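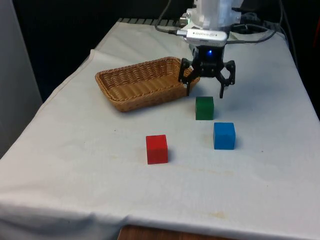 **Figure 1.** Woven wicker basket on a white cloth.

### 4.2 Signing Lines and What Readers Bring Home

Meeting an author is widely held to be good for a reader, mostly by people who sell tickets to it. Our survey of 300 readers at the Rivgate book festival in June asked a smaller question: what happened to the signed copy afterward? Respondents spoke of signed books much as other people speak of the good china. They were fond of them, they knew exactly where they were, and they did not use them. Several kept theirs on a shelf above the reach of children; one used the word "vault." Unsigned books led rougher lives. In the home interviews these turned up in bathrooms, in coat pockets, and in shallow baskets much like the wicker one in Figure 1, which would hold a few paperbacks and in many homes is where a paperback goes to be forgotten.

Of the 300, 61 had bought a second, unsigned copy so that they could read the book without harming the first. We had not planned for this answer, and the form had no box for it. Respondents wrote it in the margin, often with an arrow. The Mallard Prize readers' club, whose members supplied many of our home interviews, has its own term for the second copy: the "mule."

The time spent with the author seemed to matter less than we expected. Readers who got a full chat recalled it no more warmly than those who were moved along after spelling their names. Misspelled names did well. A reader whose copy of *Griltirholm* was made out to a stranger told us she would not trade it for 1000 correct ones — though she had not, she allowed, been offered them.

We should be careful here. Rivgate is a friendly festival with short lines, and people who dislike authors rarely pay to stand in front of them. The Thammasiri reading diaries, to which we turn in Section 5, cover readers who have never attended a signing, and they treat their books a good deal worse.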